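How to Oil a Wooden Tabletop

A hardwax oil finish takes one evening to apply and a few days to harden. Pick a dry day and open a window. One small can of Cardoso clear is enough for a kitchen table with some left over for touch-ups.

What you need

Sandpaper in 120 and 180 grit
A vacuum with a brush head
White spirit
Lint-free cotton rags
A flat scraper or an old bank card

Step 1. Sand

Start with 120 and work with the grain. Don't press hard. Go over the whole top again with 180, including the edges. Stop there. Wood sanded with 600 grit is too closed to take much oil.

Step 2. Clean

Vacuum the top, then wipe it with a rag dampened with white spirit. Leave it for 23 minutes or so before you open the oil.

Step 3. Apply the first coat

Stir the can. Don't shake it. Pour out a spoonful at a time and spread it thin with the scraper. Wait ten minutes and wipe off everything that hasn't soaked in. 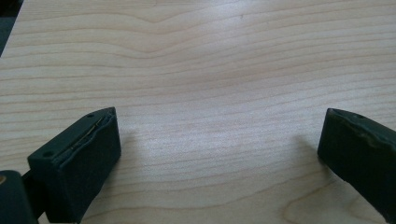 Step 4. Second coat

Leave the first coat overnight. If the surface feels rough in the morning, rub it lightly with worn 180 paper and wipe off the dust. The second coat uses half as much oil as the first.

Lay used rags flat outdoors to dry. Oily rags left in a pile can catch fire.

Keep water off the table for a week. Cloths and placemats can go back on after two.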